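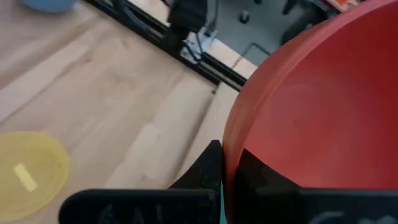 House rules for the arms – the second go

Hello all, it's me again with the dull but useful corner of the newsletter. Last month I asked for your thoughts on the one-page rules for the table-top arms at Catbridge, and I got far more post than I bargained for (thank you, mostly!). So I've rewritten the page, Mỹ Hứa has been through it with a red pen, and the new one goes up by the door in April. What follows is the gist, plus the bits people argued over.

The biggest change is to the part on picking things up. The old page said "grip firmly", and as Tươi Chu pointed out, that means something different to every person who reads it. For bowls and anything else with an open rim, the rule is now one finger inside and one outside, with the wall of the bowl between them, and you close slowly until both sides touch. Then you stop and look at the wrist camera view before you lift. If you can't tell from the view where the inside finger is, open up and come in again. I know it adds a few seconds. I've timed myself and I still got through a tidy-up run before my tea went cold.

We also had a long back and forth about grip force. Some of you wanted a single number for the whole room and I was quite tempted, it would have made my life easier. But thin plastic and a heavy mug don't want the same squeeze, so the page asks you to start at the lowest setting that holds the thing still, and to write down what you used. Please do write it down! A run with no setting next to it is very hard for the next person to repeat, and we had to throw out 2 good afternoons of work over the winter for just that.

Next, the table. Lay out only what the task calls for. Bowls and plates can stay, small bits can stay if they're part of the job, but phones, keys and your lunch go on the shelf by the window. Check the clamps along the rail before you power up, and give each one a proper tug with your hand. Look at the cables while you're down there too. They should have enough slack for the arm to reach its furthest point, and none of them should be lying where the arm will sweep across. Hưng Từ has drawn a nice little sketch of this, which will be printed on the back of the page.

Hands. I can't believe how many letters I got about hands. The rule hasn't changed and it isn't going to: no reaching over the table while the arm is live, even if it's standing still, even if it's holding something and you'd just like to nudge it straight. Press stop, wait for the light, then reach. If the arm is holding an object when you stop it, support the object first and open the gripper second. Benedikt Wallner asked whether this applies to people who have done the training. Yes, Benedikt, it does.

A word on the stop button itself. It has to be within reach of whoever is running the arm, which means on your side of the table and not behind your coat. Test it at the start of each session, every session, and initial the sheet. Over at Fustley they test theirs at the start and again after lunch, and I rather like that, so if anyone feels strongly I'll put it in the next version.

Now, records. The log has 925 entries in it as I write, and I've spent a good few evenings reading through them. Most are lovely. A fair number say "dropped it" and nothing else, and I'd like a bit more than that. What was it holding, where were the fingers, did it slip or did it tip? One line is plenty. Note near misses as well, and don't feel silly about it. I put in one of mine from the Jullari job where I'd left a clamp half done up, and the roof didn't fall in.

One thing I left out on purpose is the section on working speeds. Châu Trương and I don't agree on it yet – she'd like a fixed limit for everybody, and I'd sooner have a slow setting for new tasks and let people move up once a task has been signed off. Until we sort it out, keep to slow for anything you haven't run before. If you have a view, now is the time to send it.

I've had 100 copies printed, so there should be plenty for Catbridge and for the folks at Sầm who asked to borrow the text. Help yourselves, change the name at the top if you need to, and tell me if you spot a mistake. Old copies can go in the recycling, please, including the one taped inside the cupboard.

Comments to my pigeonhole or catch me at the kettle, any morning before ten.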